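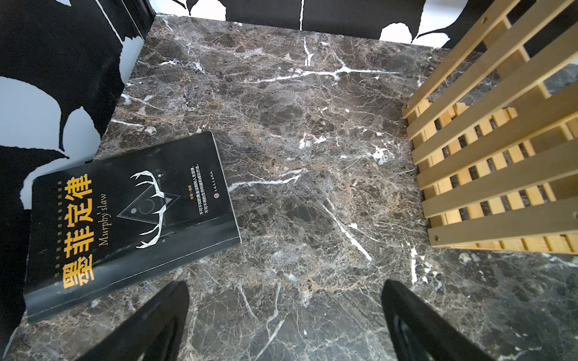 # Picket fence

A **picket fence** is a low, open fence made of upright slats, called pickets or pales, fixed to two or more horizontal rails, which are themselves held up by posts set in the ground. It is most at home along the front of a garden, where it marks the edge of the plot without hiding the flowers, the path or the people behind it. It is a friendly sort of fence on the whole, and has been drawn, painted and written about far more often than its modest height would suggest.

## Name

The word "picket" comes from the French *piquet*, a pointed stake. "Pale" has a longer history in English and goes back to the Latin *palus*, also a stake. In everyday speech the two are used more or less freely for the same thing, though in the Plollberg valley older joiners keep "pale" for split wood and "picket" for anything that has been through a saw.

## Construction

A usual garden fence stands 90 cm high, with pickets 20 mm thick. The gap between pickets is often a little narrower than the picket itself, and many builders simply use a spare picket or an offcut as a spacer so that the whole run comes out even. Rails are set well in from the top and bottom, and the feet of the pickets are kept clear of the soil, where damp would otherwise creep up into the end grain.

Sloping ground asks for a decision early on. The fence may be *raked*, with the rails following the slope and every picket still standing upright, or it may be *stepped*, with each bay level and set higher or lower than its neighbour. Raking is kinder to a gentle bank and leaves no awkward gaps for small dogs, while stepping looks tidier on a steep one.
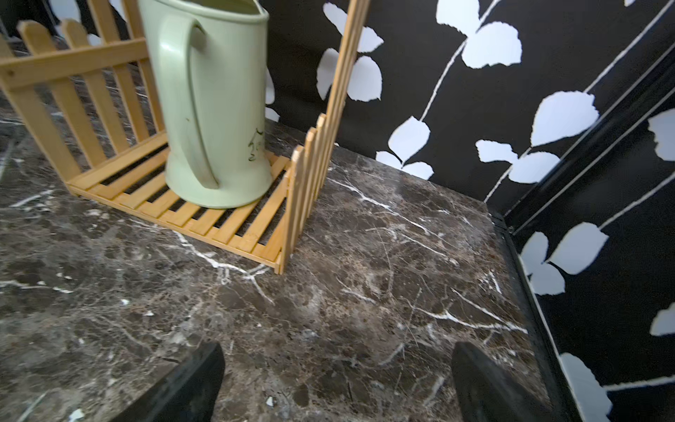

## Picket tops and outlines

The top of a picket is where most of its character lies. A plain point is the oldest and commonest form, and it sheds rain nicely, but there are also rounded tops, the "dog-ear" with its clipped corners, and the spear or Gothic top, which takes rather more patience with a saw. The outline of a whole bay can be varied as well, dipping in the middle or rising in stages towards a gatepost - the small wooden rack on the brown marble top has both a row of pointed pickets and a side panel whose uprights grow taller in steps. Shelves, planters and doll's house furniture have all borrowed the shape in much the same way.

## Regional styles

Around Plollberg the pickets were traditionally of split chestnut, left unpainted to turn silver. The joiner Zlatko Mujić wrote warmly of these fences in his booklet on village gardens, and

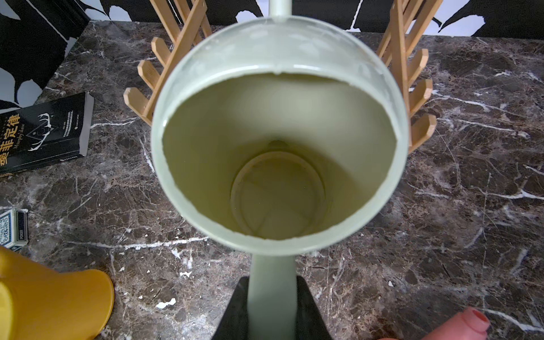
he grumbled at some length about the sawn softwood that replaced them. In nearby Skova the custom was limewash, put on fresh each year in November once the leaves were down, and often tinted with a little ochre. Ready-made panels from the Penner sawmill later made the two styles harder to tell apart.

## Care

Painted pickets need attention every 3 years in an exposed spot, and bare hardwood much less often.

## See also

- Paling
- Wattle hurdle
- Garden gate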